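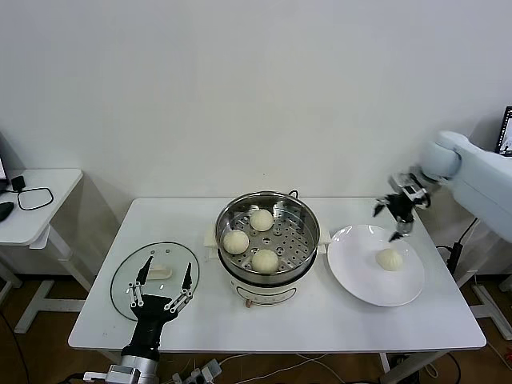 Talk notes: Breakfast on a Small Street
Okside Public Library, evening series, Jun 24, 2026

Say hello, thank the library for the room, and wait for the people at the back to find chairs. Don't start with the map. Last time I started with the map and lost everyone by the river.

Start with the smell instead. When I moved to Litthorpe I lived over a bakery, and I woke up at 4 every morning whether I wanted to or not. I was cross for a month and then I started going downstairs in my slippers. Ask who here has lived over a shop. Let them answer, it warms the room up and the stories are usually better than mine.

Then the main idea, slowly: a street that serves breakfast wakes up in a different way from one that opens at ten. People see each other before work, while they're still a bit rumpled and haven't put their day faces on. You learn who has a new baby and who is on nights.

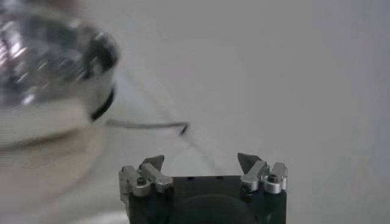

Go on to the two counters at the Litthorpe end. One does porridge and eggs, the other does buns, dumplings and soy milk, and for years I thought they must be rivals. They lend each other change! They also close on different days, so the street is never without something hot.

Now the map. Keep it short. Point out the bus stop, because in February, when the stop was moved to the far side of the bridge, the early crowd thinned out and the porridge counter cut its hours. Pause here — this is the part I'd like them to take home, that a bench and a bus sign can matter as much as the rent.

Read the paragraph from my notebook about the rainy morning (the blue page, not the long one). Drink some water.

Questions. If someone asks about parking, be kind and be brief. Stack the chairs by the door afterward and give back the key.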